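Drying cups upside down, and looking after the stand they dry on

Tips for the kitchen, 5 Apr 2020

We have been a plastic-cup household for so long that I hardly know where the glass ones have got to. They get used at breakfast, they get used for rinsing after teeth, and one of them always ends up holding crayons. For years I stood them rim down on a folded tea towel, and for years they smelt faintly of old towel. A little stand with pegs and a round tray underneath has put that right, and as I have had several messages about it since the last page went up, I thought I would set down everything I know. 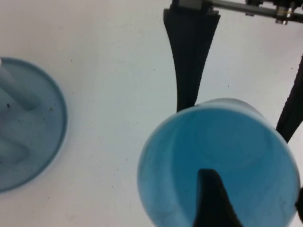
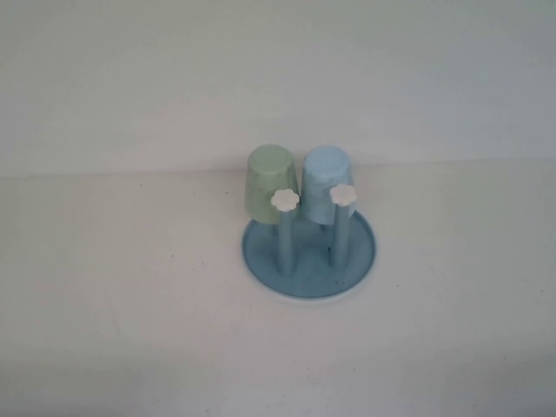
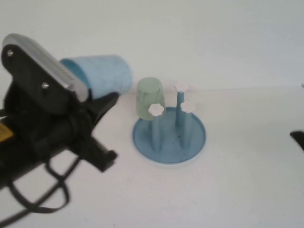 Wouldn't the water just sit in the tray, though? wrote a reader from Plorham. Mine went slimy within a fortnight and I ended up going back to the draining board.

Well yes, it does sit there, and I ought to have said so sooner! The tray is meant to catch the drips, so it needs emptying as a matter of course. I tip mine out every morning while the kettle is on, give it a wipe with a dry cloth and put it straight back. If you wait until you can see a puddle you have waited too long, particularly in August, when everything in our kitchen seems to go off twice as fast.

Specks are the other thing. Crumbs, tea dust, bits of fluff from the cloth – they all find their way to the bottom of a shallow tray, and they show up dreadfully on pale blue. A damp pastry brush gets them out from round the foot of the pegs far better than a sponge does. Do the tabletop at the same time, particularly if it is white, or you will only be carrying the same crumbs back again on the underside of the tray.

Now, the cups themselves. Give each one a good shake over the sink before you hang it up. Put it on the peg mouth down, and let it hang clear of its neighbour if you can, so that the air gets round. If you have a peg to spare, leave it spare. I used to cram everything on and wonder why the insides were still misty at teatime.

Light-coloured plastic does pick up a tea stain in the end. I make a loose paste of bicarbonate of soda and water, smear it round the inside, go and do something else for a bit, then rub gently and rinse well. Please don't be tempted by the scouring pad. It leaves fine scratches, and next week's tea settles into them very happily indeed.

Once a week the whole stand has a proper wash in warm soapy water. I bought a narrow bottle brush from Kirnia, the hardware shop near us, and it is just right for the join where the peg meets the tray. If your stand has fancy knobs on top, go round those with an old toothbrush, then leave everything to air on the rack overnight.

As for where to keep it, I tried ours on the windowsill first and the sun was rather hard on it. It has now lived at the back of the table against the wall for around 9 months, handy for the sink and out of reach of elbows.

Next time I shall be writing about lids, and where on earth to put them.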